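Section 6: Packing the Snack Bag

Packing is the fun part of the whole Tangen snack kit, and with a little care at the start it goes quickly! You'll want a clear tabletop, your snack packets and the orange bag. Read through all the steps once before you begin, then go back to step 1.

1. Wipe the table and let it dry. Crumbs love to hide in the bottom seam of a bag.

2. Stand the bag left of center, so the packets have a spot of their own on the other side. Left-handed packers can swap the two.

3. Open the mouth as wide as it will go and run a finger around the rim to smooth out any folds.

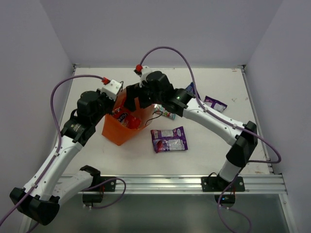
Fig. 1. Working over the orange container.

4. Check the date on each packet before it goes in. Anything that expires before the end of December goes in a different bag, to be eaten first.

Note: The Mallex liner (part 706) is optional. If you use it, fit it now, with the printed side facing out.

5. Hold the rim steady and lower the first packet in. Set it down gently, please, especially if it's chips! A packet that lands on its corner can split along the seal.

6. Add the rest one by one, heavy ones low and crunchy ones on top. Mix the flavors as you go (it makes opening the bag later so much nicer).

CAUTION: Don't press down on the packets to make room. If the top ones stick up past the rim, take 2 out and start a second bag.
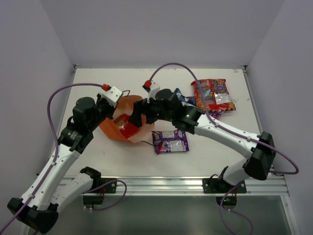
Jyoti Tomar wrote to us that she puts the red packets in last, "or my kids dig for them and everything else ends up crushed." We tried her order and love it, so feel free to borrow it.

7. Fold the top over loosely and write the packing date on the tag.

8. Store the bag upright in a cool, dry cupboard, away from soap and spices. Chips pick up smells faster than you'd think!

For refilling a bag that's already half eaten, go to Section 7.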